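OK so I finally signed up for my first trail race. 19 miles, the Dornidell loop, in February. Send snacks.

For anybody new here, I've been a road runner forever. Flat road. Bike path. The kind of running where you can zone out and plan dinner.

Did the first real training run out there this morning and wow, the hills do not care about your road pace! I walked a lot. I walked parts that were barely even uphill.

Gear report: I wore the Plutesow vest (borrowed, a size too big) and it bounced the whole way down the back side. Got a nice raw patch on my collarbone now. Tape next time.

Also ate a gel at mile four and another at mile five because I was bored. Don't do that.

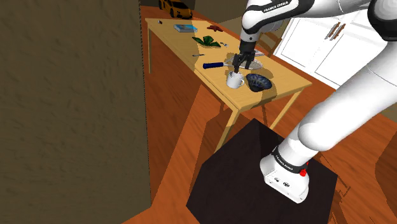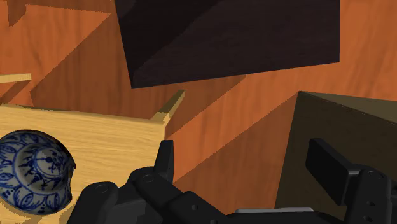 Back to shoes. I've got 186 miles on my current pair and the lugs on the left one are already going. Is that normal for trail shoes?? I usually get way more out of my road ones.

Tapio Ahonen has run this race a bunch of times and told me to hike every climb before the creek and save my legs for the ridge. There's 3,000 feet of climbing total so I'm going to listen to him.

Entries cap at 200 and my cousin still hasn't signed up. You know who you are. Get on it!

Long run again next weekend, probably an easier one. If you have a vest that doesn't bounce, tell me which one.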